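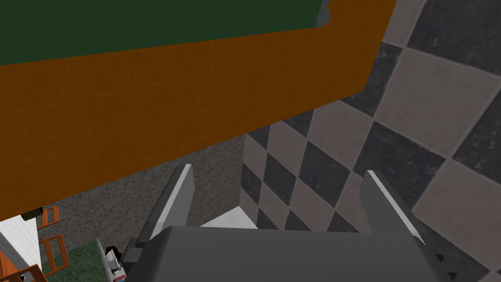 Wurkden Equipment Pool - Manipulation and Simulation Group

Benari two-finger gripper, wrist-camera version
Pool number: 864
Status: restricted loan, see fault notice
Also available: simulation model only (no restriction on copies, some restriction on belief)

What it is

A parallel gripper with two tapering fingers and a camera at the wrist. The pool holds 2 of them. The maker's sheet calls it "ready for home environments." We would like to see the home. The simulated rooms we use for testing have tables, chairs, rugs and patterned walls, and the gripper has had trouble in most of them.

The view on this page is rendered in the Quinlan simulator, from the wrist, with the fingers open and a large wooden panel close by. Expect to spend a lot of your time looking at furniture from angles like this one.

Fault notice, updated in May

Under certain conditions the arm controller reports a clear path when the wrist is too close to a large flat surface. We first logged it in simulation as fault 3491. The planner treats the wrist camera's depth reading as good even when one big panel fills much of the view, and it drops the panel from the collision map. The arm then carries on along its planned path. In simulation the gripper body passes into the panel and nothing breaks. On the real arm it stops when the force limit trips, and by then it has already pushed.

We have had one contact event on hardware. The arm pressed up against the underside of a bench, tripped, and held its position with the fingers open. No injury. One finger mount was bent and has been replaced.

Cesari, who supply the controller, sent a patch. Their release note says the problem is "resolved for typical scenes." We ran 200 simulated approaches under tables and cabinets with the patch installed and still got false clear reports in nearly all the steep ones. Their view is that our approach angles are unusual. Ours is that people own tables.

Until this is closed

- Real arm: half speed or lower, emergency stop in hand, second person in the room.
- No approaches from below a tabletop, shelf or bench.
- Do not raise the force limit to get rid of nuisance trips. Some of them are not nuisances.
- Keep the overhead camera running. Wrist view alone is not accepted as a collision check on this unit.
- Simulation: turn on contact logging before the run. It is off by default, so a clean-looking run tells you very little.

What the loan includes

Gripper, wrist camera, mounting plate, one spare finger pair, cable set, and the Quinlan model with the room files. The force sensor is signed out separately. The printed manual predates the patch and its section on obstacle clearance should be ignored.

Known smaller complaints

The finger position readout drifts after a long session; re-home before measuring anything. The left cable clip works loose. The model's finger friction is set higher than we have ever measured, so a grasp that holds in Quinlan may well slip on the bench.

Booking

Use the pool form and give the pool number. State whether you want hardware or the model only. Hardware requests need a short risk note covering approach direction and speed, and "standard use" will be sent back. If you get a false clear report, save the log before restarting the controller - a restart wipes it - and attach it to the fault page under 3491.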